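Ticket: Kiline fingers slip on the basket handle
Opened by Ettore De Luca

Step 1. Old Urio fingers, force 70.

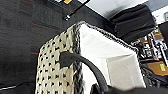 The slip is less with these fingers, but Gemma finds them slow to close. The black handle is curved, so please try a lower approach.

Step 2. Kiline fingers, force 80.

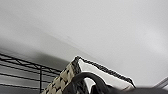
Step 3. Check the head camera colour with the cart in view. 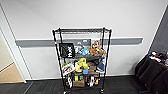

Tatlow, May 6, 2023
Colour is fine — the yellow toys are clear. Grip still open. 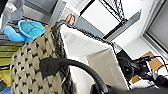

Wrist view, hand on the rim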